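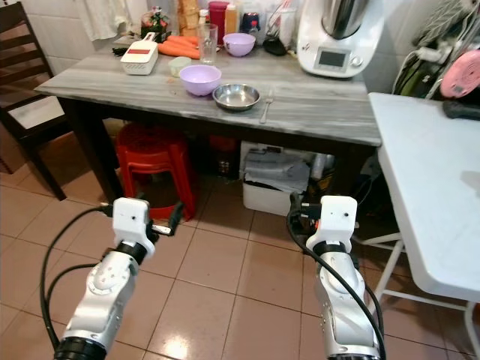 I've had it with clear benches. There, I said it. Every kitchen I see online these days is a long stretch of nothing with one lemon on it, and I want to know where these people keep their bread. Do they walk to the bread? Is there a bread room?

My sister-in-law had hers redone in August by a mob called Eichhorn and it's gorgeous, truly, I ran my hand along the stone like a weirdo. Then I offered to make the coffees and spent a good chunk of the visit opening and shutting drawers with no handles, hunting for a spoon (I found the bin twice). Everything in there lives behind something else. She reckons you get used to it. I reckon she's drinking less coffee.

Give me a table with its things out. Carrots where you can grab one, the grater right near them, a couple of bowls that don't match the other bowl, bread at the back by the wall. You walk in and you know what's for tea, or at least what the options are. I cook more when I can see the carrots, simple as that. Put them in the crisper and I'll meet them again when they've gone bendy. 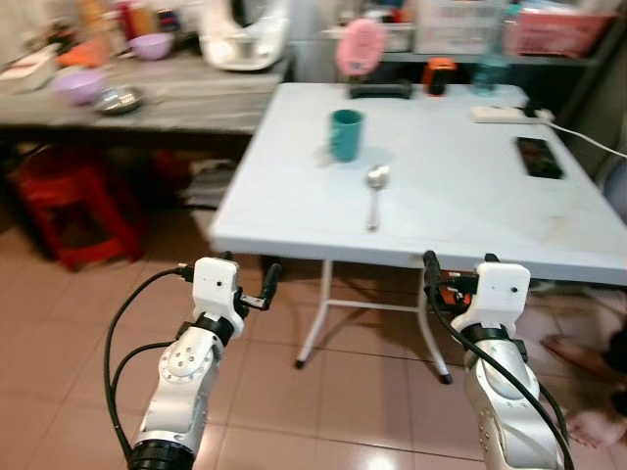

And then there's the second table, which I will defend to anybody. Mine's a fold-up Marnine, bought for a garage sale 19 years ago and never folded since. It's the overflow. Phones go there, chargers go there, the cup you've just finished with and the spoon you'll want again in a minute. The design people hate a second table! They'd call it a failure of storage. But the small stuff has to land somewhere, and I'd much rather it landed in one spot at hip height than on the arm of the couch.

I did try the other way, for the record. I bought the Petireo drawer system, 8 little trays that click together, and it cost me more than the toaster and the kettle put together. One Friday night I sorted the lot. By the end of the following week the trays were full of birthday candles and I'd gone back to keeping the wooden spoons in a jar, because a jar works. You don't have to open a jar.

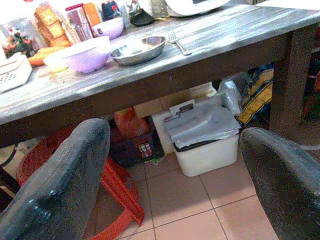

People say it's about cleaning, and fair enough, that's the best argument they've got. You do have to shift things to wipe under them. I shift them. It takes one song on the radio, two if there's been toast. What I won't cop is the idea that a bowl on a table is mess. Mess is last night's pan. A bowl sitting there ready for the next thing is just a bowl, and a fork beside it is somebody about to have lunch.

Plastic bowls too, while I'm on it. Everyone's gone off them, and I know why, but a light one you can pick up with wet hands and drop without crying is a lovely thing to own. Steel's the same. I'd take either over the handmade Drallenetti one I was given, which is beautiful and weighs as much as a cat and has lived on top of the fridge since the day I unwrapped it.

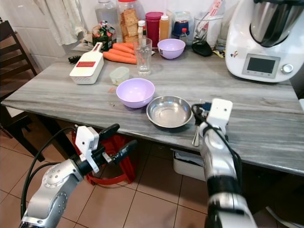 Photo: supplied

What bugs me most, I think, is that the bare bench gets talked about as if it's the grown-up way to live. My nan fed 41 people one Christmas out of a kitchen with hardly a clear patch in it, and she could put her hand on the grater without looking up from the conversation. She knew where it was because it was always out. Ask me where mine is and I'll point at it from the doorway.

So if you've been feeling crook about your own table, leave it alone for a bit. Wipe round the carrots and put the kettle on.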